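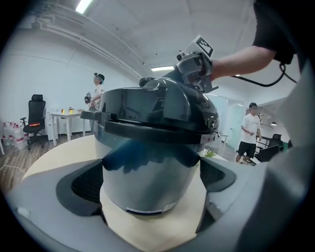
Home Shop Notes Costume Props Older

May, Friday. Loretta Kapoor

Second fitting for the Jaltberg captain. The agency sheet gives the lead's height as 191 and the old production bio says the same, so I cut the coat pattern to that. In boots he is well over it and the hem sits too high. Going by the sheet was my mistake. From now on we tape everybody ourselves, in the footwear they will wear on camera, and write the boot height next to the number.

Waist came out at 88, which matches the sheet. Shoulders do not match. Left is slightly lower than the right and the epaulette slides forward when he raises the sword arm. Took a pad out of the right side, pinned it, had him go through the stair fight twice at half speed. Better. Still want to see it with the harness on.

Stunt double's coat is on the second rail, same cloth, gusset under both arms. Do not swap the two. They look alike on the hanger and the double's has no lining.
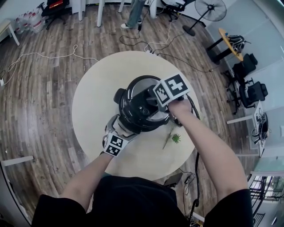

Helmet is behind. The vacuum-formed shell from Holloway came in at 400 grams, fine for the neck, but the crown is too flat and he looks like he is wearing a bucket in profile. I want a fuller curve, more like the domed lid on the black pressure cooker, and the same kind of gloss. The satin black we tried went gray under the set lights. Will build up the crown in foam on Monday's shell and spray one half gloss to compare.

Oserari called about the press stills. They want the full costume, helmet included, and they want the captain's medals readable. Medals are still resin blanks. Told them coat and sword only for now.

Budget: 2,000 left on the costume line after the boots. Second helmet has to come out of that, also the replacement gloves. Rokano quoted for the gloves but have not said how long they need.

To do: let down hem, redo left epaulette snap, dye test on the sash, ask about the wig height before the foam goes on.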